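Speaker notes – "A wall that everybody can use"
Talk for the Nirport shared workspaces evening, July 17, 2024

Before I start: check that the microphone is on, put the water on the left side, speak slowly. The talk is planned for the short slot, so I must not tell the whole story of the ladder.

Opening

Good evening, and thank you for coming. My subject tonight is a small one. I want to speak about shelves. In the workshop at Kasement we moved all our storage to the walls this spring, and I was the person who kept the list. The list had 462 lines when we began. I will not read it to you. (Wait a little here, people may laugh.)

Why I think shelves are worth an evening: in a shared room, most of the quarrels are quarrels about where a thing is. Who took the tape, why is my bag under the table, can I throw this box away. We had these talks every week and they made people tired. We are a friendly group, but a friendly group can also lose its patience about tape.

The room before

Say this part short. There were tables along the walls and the tables were full. When somebody needed a free surface, he moved the things to the next table, and the next person moved them back. The floor was used for everything that had no table. We had a good ceiling, good light and a lot of wall, and the wall was doing almost nothing.

Explain the rule we agreed on in June of last year: first we decide what stays, then we buy furniture. I am glad we did it in this order. At Preda, where I worked before, they bought cupboards first, and the cupboards were filled with old cables in one week.

What we did with the wall

Go slowly here, it is the main part.

We chose open shelves without doors. A door is nice for guests, but behind a door people forget. On an open shelf you see a box from across the room and you remember that it is yours. The tall unit has a pegboard on its side, because the side of a shelf is normally lost space. Small tools can hang there at the height of the hand.

The middle level is the place for bags. We had a long discussion about this, and some members wanted hooks near the entrance. The middle level won, and I still hear complaints.

The flowers are on the low shelf. They have no practical reason. I was against them, and I have changed my mind. A shelf with a plant on it stays tidy for longer, I believe, as people do not like to push a dirty box against a flower. 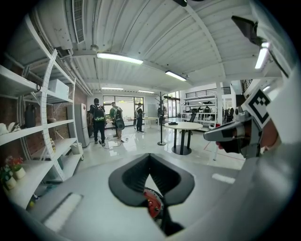

Narnum wrote to us after reading the plan that open shelves collect dust and that in their own workshop they went back to doors after one winter. They also asked who does the cleaning, and if it is always the same person.

My answer to this: yes, dust is a real problem. We wipe the shelves on the first working day of each month, and the work goes by turns. It takes two people less than an hour. If your room has a lot of sawing or sanding, I would also take doors, at least for the upper part. I do not want to sell open shelves to everybody.

The numbers, for those who like numbers

Of the 462 lines on the list, 82 were things that had no owner any more. We put them on one table for 4 weeks with a paper that said "please take". After that, the rest went to the recycling yard. In the 5 months since then I had one complaint, from a member who was looking for a broken lamp.

What I would do differently

I would make the labels bigger. Ours are neat, but you must stand very near to read them.

I would leave one shelf empty from the first day. We filled every level at once, and then a new member came and had no place. Now we have to ask people to move closer together, and this is never a pleasant conversation.

I would also think about the fridge earlier. It stands against the wall, further along than the shelves, and in the first drawing I had simply forgotten it. A fridge needs air behind it and space for the door – please measure yours before you draw anything.

Questions

If there is no question, ask the audience where they keep their long things, pipes and wooden strips. We have not solved this and I would like to hear ideas.

The plan and the empty list form are on paper at the entrance. Take one, and write on it as much as you want.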